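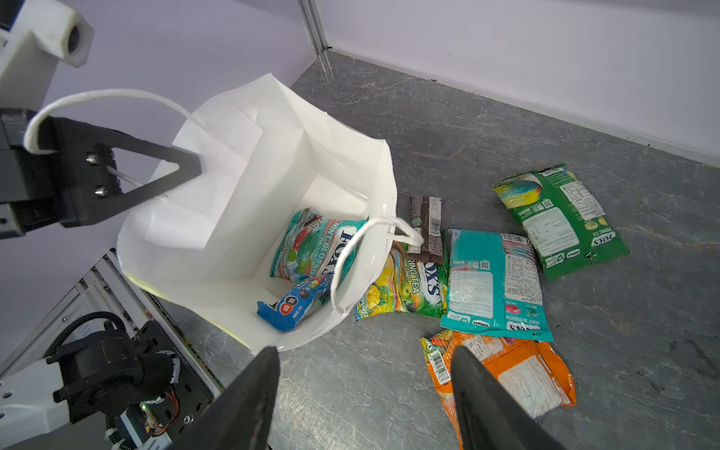 Today I am sorting the snacks before the guests come. My aunt sent a very big order from Siu, the little candy shop near her house, and it all has to go from the floor into paper bags. I will write here how it goes.

My first rule is one bag for each family. Every bag gets one Mint Blossom and one Spring Tea from Fox's, and then some small bars. The mint ones go first for me. My children are on the side of the Spring Tea.

Paper bags are better than boxes for this. People can carry them home on the bus, and later they use the bag again. I fold the top only at the end, because somebody always asks to change a flavor.

Last December I made 11 bags and forgot the neighbors upstairs. I had to run to Brorstead at eight in the evening and pay too much for cookies. This year I have a list on my phone – with the neighbors in the first line.

The painting also needs a place before tonight. It is a meadow with red and yellow flowers, a blue sky and a yellow sun. Nothing fancy, but I like it very much. The paper does not want to stay flat, and the white border curls up.
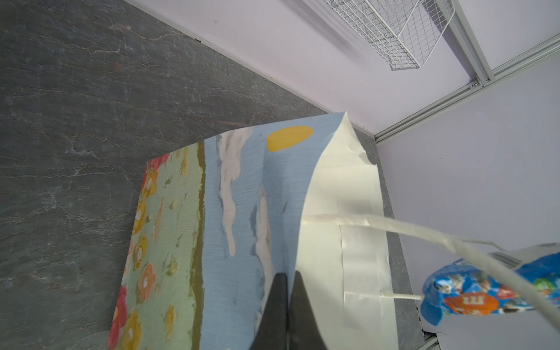 How do you make a curled painting flat again? Put it face down on clean paper, cover it with a clean cloth and some heavy books, and leave it for 2 days. Do not iron it if you don't know what paint it is.

So it will not hang on the wall tonight. The books are already waiting, mostly old Cluda catalogs, which are heavy and good for nothing else.

Back to the snacks. Now I check dates, my least favorite part. The small bars have the date in tiny dots near the barcode, sometimes two dates together, and you must turn the wrapper to the side to read them. The early dates go to the families with teenagers.
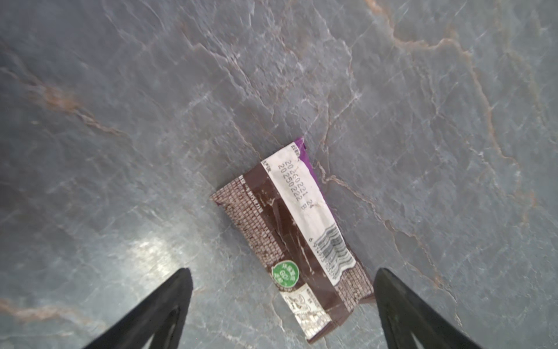 Chak-lun Tu writes that I should put the chocolate ones on top, never under the hard candies, or they will arrive broken. He also wants to know if there is still a bag for him.

Good advice, I am changing the order now. And there is a bag for you, but you have to come and get it before six!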